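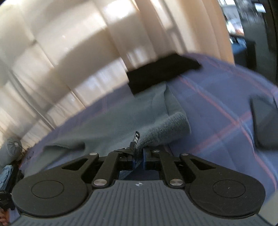 A pale grey-blue fleece with loose folds, on blue plaid fabric.

Civholm blanket service changes wash and folding rules for fleece

The Mudimo blanket lending service in Civholm will move all of its fleece stock to a lower-spin wash from June and will stop pressing folded fleeces under weight. Both changes follow a review of pilling and edge distortion in blankets returned over the winter.

Mudimo lends bedding to hostels, short-stay lets and households between addresses. Fleece makes up 300 of the blankets on its shelves. The rest are woven cotton and wool mixes, for which the present rules stay in force.

Under the new rules fleece will be washed at 40 degrees on a gentle cycle, with the spin held at 800 revolutions a minute. The old setting was the machine default, which is a good deal faster. Loads are limited to 6 kg, dry weight, and fleece may no longer share a drum with towelling or with anything that has a zip. Fabric softener was already discouraged and is now ruled out.

The washing is done under contract by Ghaffari, a laundry on the east side of the town. The firm has reprogrammed the machines it uses for the contract and will mark fleece loads with a separate docket. The price per kilogram is unchanged, although smaller loads mean more cycles, and the service expects its laundry bill to rise slightly over the year.

Pilling was the most common fault noted in the review. It occurs when loose fibre ends on the raised surface rub together and tangle into small balls. A full drum and a hard spin both increase the rubbing. Fleeces washed with towels came back worst, as lint from the towels worked into the surface and could not be brushed out.

The second fault was a wave along the hem. Fleece is a knitted cloth and stretches more across its width than along its length. When a damp blanket was hung by two corners the top edge lengthened, and pressing it afterwards set the shape. Blankets are now to be dried flat or over two parallel rails, with the long side across the rails.

Folding has been simplified. A fleece is laid out on a flat, covered surface and smoothed from the middle towards the edges with the palm. It is then folded in half along its length, in half again, and in thirds from one short end. Small wrinkles can be left alone, as most drop out once the blanket is shaken. Long creases running through more than one layer should be opened up and the fold made again. Where a fold needs to be shifted, the cloth should be lifted by both layers together. Pulling on the top layer alone drags the pile against itself and puts the edges out of line.

The covering for the folding tables was also looked at. Bare laminate let the cloth slide, and thick towelling gripped it and shed lint. A close-woven cotton gave the best results of the materials tried. Pattern was found to be of some use: with a check or plaid beneath, staff could line up a hem against the printed or woven lines without a tape. Plain pale covers were harder to work on with pale blankets, the edge of the fleece being difficult to pick out under the strip lights.

Stacks will be kept to the height of one shelf, with no boards or boxes on top. Weight flattens the pile and leaves the blanket thinner at the folds, where it also loses some of its warmth. The shelving itself, a Skalon slatted system put in when the service moved to its present building, will be kept. The spacing between shelves has been closed up by one notch to discourage overfilling.

Blankets that already show heavy pilling will be shaved once with an electric fabric comb and put back into use. Those with a badly waved hem will be trimmed and re-edged where there is enough cloth, or cut down to cot and lap sizes. Pieces too small for that go to a local animal shelter.

Borrowers are asked to return fleeces dry and unfolded in the bag supplied. There is no need to wash them first. Anyone who does so should follow the label sewn into the corner, which will carry the new settings as stocks of the old label run out. The returns hatch opens at 9 am.

Comments (5)

hemline
We had the wavy edge on three of ours at home and I blamed the blanket. They were hung by the corners over the bath every time. Will try two rails.

Lower Quay reader
Does the 40 degree limit apply to the wool mixes as well? The old label on mine says cool wash and I would not want to felt it.

patchbox
@Lower Quay reader The article says the woven ones stay on the existing rules, so go by your label.

drumfull
6 kg is a lot of fleece. It weighs next to nothing and fills the drum long before you reach that. A limit by volume would make more sense, say a hand's width free at the top. Otherwise fully agree about the towels. I once spent an evening picking green lint off a cream throw and it still looked poor at the end of it.

teatime
Checked cloth on the table is a good tip. My grandmother cut out dress patterns on an old gingham tablecloth for the same reason. Please could the service print the folding steps on a card and put it in the bag? I can never get it back to the size it came in.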